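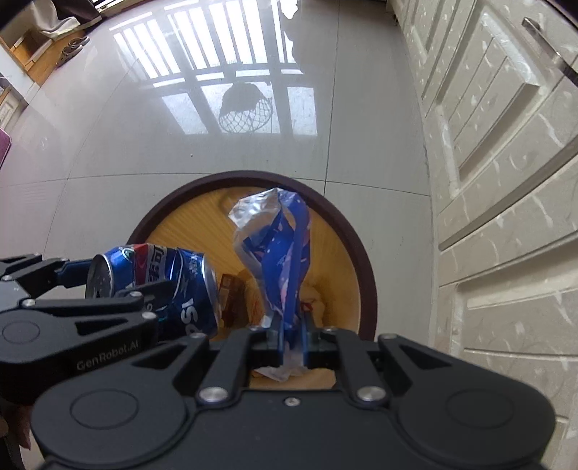

Progress report to the Trolano Fund: Hiltbridge pledge app, second period

Prepared by Marta Bondarchuk

Where we are

The pledge drive asks people in Hiltbridge to commit to one act of local politics before the council votes on its budget: speak at a meeting, write to a council member, or bring a neighbor to a hearing. Pledges are collected through Zikness, the phone app your grant pays for, and on paper at doors. By the close of January we had 358 pledges against a target of 300.

I would not put that number in your newsletter yet. When Rachid Slaoui went through the records, 40 turned out to be repeats, mostly people who signed at the door and then again in the app after getting our reminder. That leaves 318. We are still over target, but the target was ours to begin with and I now think it was set low.

What a pledge is worth

This is my main worry. Tapping a button costs a person nothing. We held six public sessions on the budget in the period, and I sat through all of them. The same faces came each time. Liudmyla Kushnir checked the sign-in sheets against the pledge list and found very few matches. Some people may have written letters we haven't heard about. The council clerk does not share correspondence counts, so we can't tell, and I am not going to guess in our favor.

The app has a screen where people can mark their pledge as done. Hardly any of them use it. The developers say an update with badges will fix this. I have heard this before about other apps and would like to see it work somewhere else first.

Door work in Sarmiento

Orest Semeniuk ran the canvass in the Sarmiento neighborhood and it was slow going. People there remember the last petition, on the library hours, which was handed in with a lot of noise and never got an answer. Several told Orest to come back when we had one. He did get longer talks than any of us managed online, and most of the people who later spoke at a session had first been met on a porch.

Money

Spending is within the approved lines except printing, which ran over after the council moved a hearing and we had to redo the flyers. We covered this from the travel line. Zoriana Hrytsenko has sent your office the receipts separately. The app license renews in the next period, and the price goes up.

Changes we are asking for

We would like to move the badge update money into door work and keep Zikness on the basic plan.

We would also like to stop reporting pledges as the headline figure and report people who showed up. It will be a much smaller number.

Still open

The council has not confirmed the date of the budget vote. Until it does, the spring schedule in our proposal should be read as a draft.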